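To: Urmila Sachdeva, Lunard Fund
From: Kamlesh Kashyap, Nishad
Subject: Progress of the Zatodeo room, October 2018

Dear Ms. Sachdeva,

With this letter I report on the work your grant supports, from the end of May until now. I try to keep the same order as in my first report, so you can compare the two more easily. The money table comes separately from our bookkeeper next week.

As you will remember, Zatodeo was a storage hall before we received it. The hall was rented to us with old shelves still fixed to both long walls, and the floor was covered by a gray carpet which was glued in many places. In the first report I wrote that the room would be ready for use in the summer. This was too optimistic. Removing the carpet glue took five weeks and not two, and we could not begin the painting before it was finished. I informed you by phone at that time, but I want to have it also in writing.

The larger works are now behind us. We have the long room with white walls and a light wooden plank floor, as in the plan which you approved. The ceiling is also painted white. We discussed for some time if we should close it with panels, and the offer from Jistden for this was higher than our whole paint budget. So the beams stay as they are, and the pipes on the one side stay exposed. I think it was a good decision — the room feels higher, and the plumber can reach everything.
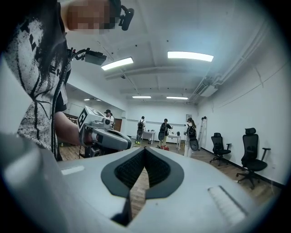
**2. Floor and walls**

The floor was laid by Jistden in eight working days. The planks cover 126 square meters. We ordered a small reserve, and the boxes left over are kept in the back corridor for later repairs. Near the entrance two planks made a noise when one walked on them. Jistden came back and fixed them without an extra bill.

The walls received two coats. In the corner by the old loading door the first coat did not hold well, because there was some moisture in the plaster. We let it dry for three weeks with a rented dryer, which cost us 171 dollars. This was not in the budget, and I took it from the line for small repairs. Please tell me if you prefer another line.

**3. Still open**

The door closer on the main door is too strong for older visitors and must be adjusted. The second radiator is ordered but has not arrived. We also wait for the written result of the fire inspection. The inspector told us by word that the room can be used by nearly 200 persons, but I would not like to publish this number until I have the paper in my hand.

**4. Next period**

Until the end of the year we want to finish the small kitchen corner and buy folding chairs. For the chairs I have two offers and will send you both. I would ask you also for a decision about the acoustic curtains — without them the room has a strong echo, and it becomes tiring when several people speak.

If you have time to visit, I am in the building on most mornings.

With kind regards,
Kamlesh Kashyap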